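2022-07-20
Cup check, Irnum lot, kraft, unprinted. White cover on the bench, wood left bare past the far edge. Water fill 282 g per cup, 14 cups, 3 left over for the crush test. 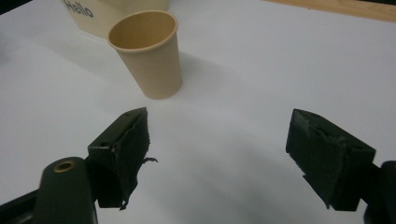
Rim roll even on all 14. One base seam damp after the hold - set aside, marked on the underside. Dry weights still to enter. The Fakura cups from last month had a tighter base and I want both lots on the same sheet before reordering. Lonari quote is for 1,592 pieces, no lids. Ask about lids.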